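Workshop notebook, December, table clearing, entry 4

Murkance wants a changeover plan for the lunchroom at Jumalport before they sign anything. Their draft says the arm will "release staff for higher-value duties". I asked Fouad Fakhoury, who has cleared those tables for years, what his higher-value duties might be. He said he'd like to know too.

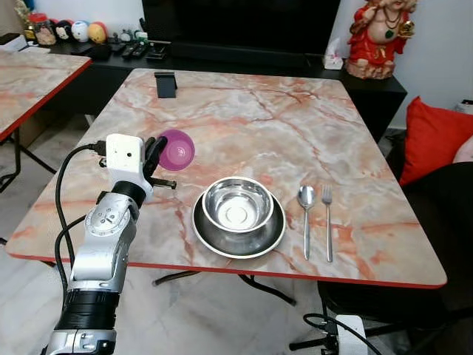
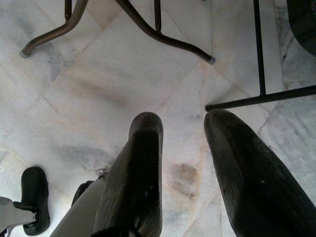
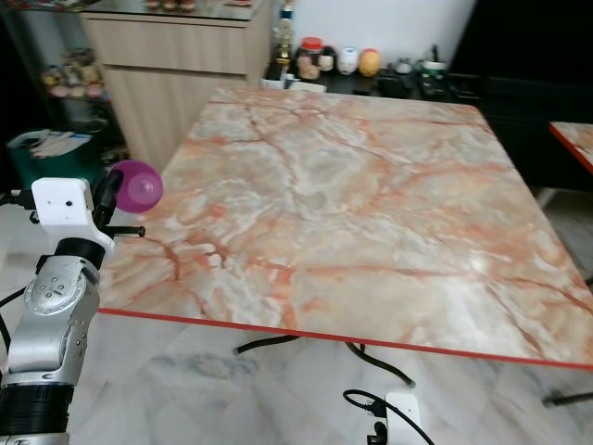
Notes from Fouad, mostly verbatim. He clears a table in 40 seconds and talks to people while he does it. The talking isn't in the Steiner time study. It's how the kitchen finds out the soup is too salty.

Second worry is the roster. Drala have costed the job at 595 hours a year and propose to hand back 57 of them for "supervision". Supervision isn't defined. I take it to mean picking up whatever gets dropped, and being blamed for it.

He'd be happy to lose the late stack of cups, when his wrists are sore. He wants to keep lunch. I've written that up as a split shift and expect it to come back with a coloured arrow through it.

To do: ask who presses stop when Fouad's on his break. Get his pay grade in writing before the training day. Find my good marker.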